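Workshop notebook, turbo bench
2018-12-30

Second rotor from the Guraddale on the bench this morning. She is in for the same job as her sister: old turbochargers off both main engines, new ones on, new lube oil lines, new air filter housings. Port side unit came off without trouble. Starboard had two seized studs on the gas inlet flange. Hamisi drilled one and got the other out with heat. Holes cleaned up with a tap, threads good, no inserts needed.

Checked the old port rotor before it goes to the store. Turbine blades have the usual deposit, heavier on the pressure side. Light rub on the compressor wheel over a short arc. It matches a mark in the insert wall, so it did touch at some point. The ship has no record of it. Felista has asked the chief engineer for the log pages back to June. Bearings worn but in limits. Thrust side worse than the plain side.

New unit, port:
Casing received with blanks in place and desiccant still in date.
Rotor turns free by hand.
Axial clearance measured twice, same reading both times, inside the sheet.
Speed pickup fitted and gap set.
Foundation bracket does not sit flat. See below.

The bracket came from Stivby, made to the drawing we sent in June. The drawing gives 337 between bolt centers. The part measures 333. I went back through the papers and the drawing we sent is correct, but the one before it says 333, so they have worked from the old revision. Slotting the holes is not acceptable on this one. Atieno called them and they will make a new bracket. Until then the port unit stays on the stand. Starboard bracket is from the same batch and will have the same fault, so do not bother offering it up.

Please write the revision letter on the traveler when a part is booked in. We would have caught this at the gate.

Lube oil flushing. Rig set up on the starboard lines with the fine mesh bags. First bag had weld scale in it and a bit of rag. Second bag cleaner. Pendo wants a third pass before we close up and I agree. Flushing oil is to be kept apart from the new oil, drums marked with yellow tape. One of the yellow drums was standing with the clean ones when I came in. Moved it back. 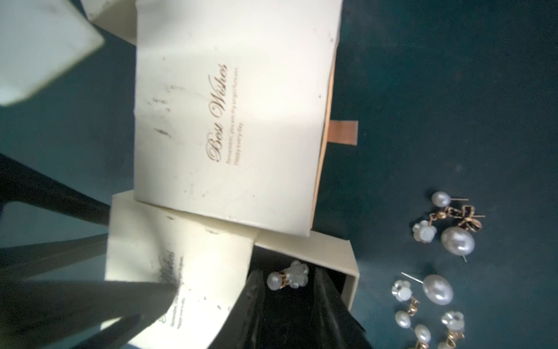 Exhaust bellows from Vistovance are here, both the right length this time. Leave the shipping bars on until the bellows are bolted at both ends. Lagging pads not here yet.

Tülin ran the matching numbers again for part load. The owner wants to run slower than the old spec assumed, and at that load the first nozzle ring we picked sits too close to the surge line for her liking. She prefers the next ring down. We have it in stock. The change has to go to class along with the rest, so I have held the paperwork until she signs her sheet.

Alarm check on the new speed panel: injected a signal, panel read 1000 low across the range. Wrong tooth count entered in the setup. Corrected, reads true now. Setting copied to the back page of this book.

Open items:
New brackets, both sides (Atieno)
Third flush, starboard (Pendo)
Log pages from ship (Felista)
Nozzle ring sheet signed (Tülin)
Balance report for the spare rotor, still with Rezaei
Replace the chain on the small hoist, it is kinking near the hook. Hamisi has tagged it out, use the other one.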